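Small screws keep getting lost on my work table

szewczyk30
I have a work table in Vesotholm and I lose small screws every week. I bought a tray with 19 little cups, but it takes too much place. What do you use?

Wutham
A magnetic dish. I have mine for 5 years.

szewczyk30
Magnet is not good for me, the screwdriver tips become magnetic too. I prefer to keep the table clear. My corner at the moment:
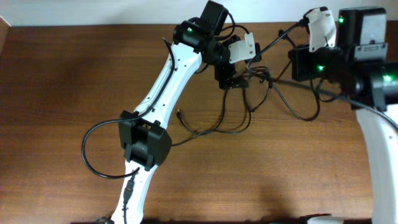 Lucyna Baran
I don't agree about the magnet. Put the dish on a shelf and the tips stay as they were.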